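My sister-in-law Kyu-ri Min called me in December to ask how Gil-soo and I split the chores, and I laughed so hard I had to put her on speaker. Six years in and we still renegotiate it every time one of us gets a cold!

When we first moved to Cinbridge we had a chart. It lasted 10 days. He'd scrub the shower and then stand near me until I said something nice about it (I do this too, with laundry, so I can't complain).

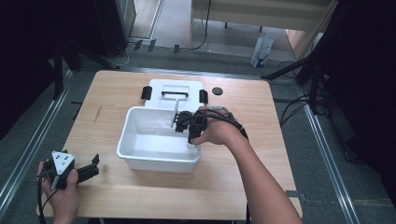

White tub on the table.

What works now is pretty dull. Whoever hates a job less, does it. I cook and pay the bills, he does floors and every phone call that involves being on hold. Dishes are a coin toss, and he swears I cheat.

Kyu-ri wanted to know if it felt fair. Some weeks, sure. In the spring, when I was working late, he did nearly everything and I felt awful, and then his busy season came along and I got my turn. She's trying the hate-it-less rule with my brother now. So far they both hate the bathroom.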